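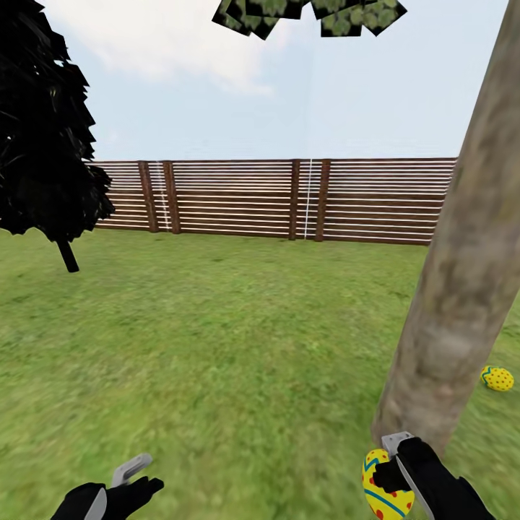
Fence post moisture, second round of readings

19 Jan 2026

I took the pin meter along the back run again this morning. The reading at the base of post four is 28 percent, measured just above the soil line on the north face. At chest height the same post reads almost 20. In April the base was lower than that, but I had a different meter then and did not write down the wood correction, so the two sets can't be compared directly.

Method, for anyone who wants to repeat it. Pins go in parallel to the grain, two readings per position, and I keep the higher one. The meter is a Garnach with replaceable pins. It assumes Douglas fir unless told otherwise, and the correction table is in the back of the manual. Above the high twenties the numbers drift, and I treat them as "wet" without reading more into them.

Solveig Eide wrote after the last post to ask why I set the posts in gravel when most builders in Brilport use concrete. The soil on our side of town is heavy clay. A concrete collar in clay tends to pull away from the wood as the post shrinks, and water sits in the gap. Gravel drains if it has somewhere to drain to, and on the low side of the yard I'm no longer sure that it does. I dug beside post four and hit standing water at 41 cm.

Two options. One is a short trench along the low side with perforated pipe, run out to the ditch. The other is to cut the post above grade and bolt it to a steel bracket. Sombat Somboon did the bracket repair on his own fence in Skumcombe and has had no movement in the panels, although his soil is sandier than mine. The brackets were quoted to me at 161 for the set, without bolts.

I'm going with the trench first. The pipe is already in the garage, and the bracket can still be added later if the post goes soft.

Correction to the previous entry: the rail screws are stainless, not galvanized. Thanks to Orathai Thongsuk for catching it.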